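Kitchen, second day of the reorganization. Started at the back counter because the small spice rack has to stay where the outlet is not. Took every jar and bottle off, wiped the rack, put them back with the ones used daily at the front. Two jars had no label. Smelled both. One is ground coriander. The other has lost whatever it was and went into the trash.

The rack was leaning very slightly to the left. Put a folded piece of card under that side and it stopped. A proper foot would be better. Added to the Purkach list with the cabinet hinge and the drain washer.

Weighed the rice, as it had been moved out of its sack in September and I no longer knew how much was left. 1,736 grams including the tub. The tub weighs 200, written on its base in marker from the last time I did this. Enough until the end of the month if the evening portions stay as they are. Flour not weighed, bag unopened.

Nesting order on the left wall took longer than it should have. The red plastic basket goes at the bottom, then the stainless steel bowl, then the yellow-green colander. I tried the colander inside the bowl and the bowl over the basket upside down, to keep dust out. It traps water. With the colander on top, the thing I need most often is the thing I reach first, and whatever drips out of it lands in the bowl, where I can see it and pour it off. Left it that way. The yellow container stays lower down. It was on the shelf for a week and I kept moving it to get at other things.

The plastic bag of plastic bags is hanging from the upper cabinet again. It was in a drawer for most of the fall and the drawer would not close. Hanging is ugly and works. I have set a limit: when the bag touches the colander, half of it goes to recycling.

The cart. Still beige, still the flower cut-outs, and the cut-outs still collect grease along the lower edges of the petals. Ernix spray at the strength printed on the bottle did nothing much. Ernix left on for ten minutes and then worked in with an old toothbrush took most of it off. Next time, start with the toothbrush. Rinsed with a damp cloth, dried with a second one. The cart rolls nowhere, having legs, so I walked it out from the wall one end at a time, swept behind it, and walked it back to the counter side of the doorway. Width of the passage left over is 600 millimeters by the tape, which is enough for me with a pot but not for me with a pot and the cabinet door open. Tried it a hand's width farther back. Then the refrigerator side gets tight. Returned it to the first position.

Shopping at Mtshali between the two halves of the job. Greens, tofu, eggs, scallions, dish soap. The total was 449, higher than last month for almost the same basket, and the difference is the eggs. Set the bags down on the kitchen floor and should have dealt with the greens at once. They keep better washed, spun and wrapped in a towel than they do in the bag they came in, and I know this, and I went on to the utensils instead.

Utensils: emptied the holder onto a tray. Chopsticks only from now on, everything with a wide head goes in the drawer. A ladle in that holder shifts the balance and the whole thing tips when a chopstick is pulled out from the opposite side. Sorted the chopsticks by length, then by thickness at the top end, then checked the tips. Anything split or fuzzy at the tip was set aside for stirring glue or holding up seedlings. Warped ones were found by rolling them on the counter, where a straight stick runs evenly and a bent one knocks. The long wooden ones are cooking chopsticks and were tested separately. They are allowed a slight bend. They are not allowed a rough tip, as it drags noodles out of the pot.

Oiled the ones that passed. Thin coat of mineral oil on a paper towel, left to soak in, wiped down again after an hour. They go back in the holder tip up, so that air gets to the part that gets wet. I had them tip down until September and the bottom of the holder was black when I finally looked.

The red counter was used for all the rolling and for the last check. It is speckled white, so crumbs do not show and neither do rice grains, and it needs wiping by touch. Went over it twice with the flat of the hand before putting any wood on it.

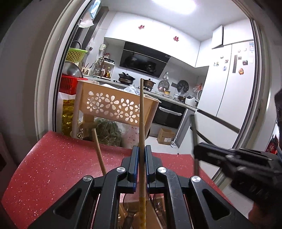 Terwood, December 2022

Two long sticks still out on the counter side at the end of the sort, and both to be compared for length once more before they go in with the others. Greens still on the floor by the cart, and the white bag with the pink print next to them.

Remaining: wash and wrap the greens, empty the other bag, oil the second batch. Check the card under the spice rack for damp. Buy washers. The drawer for wide-headed utensils now sticks at the halfway point – probably the ladle handle, lying across the runner. Turn the ladle around tomorrow and try the drawer again before taking anything apart.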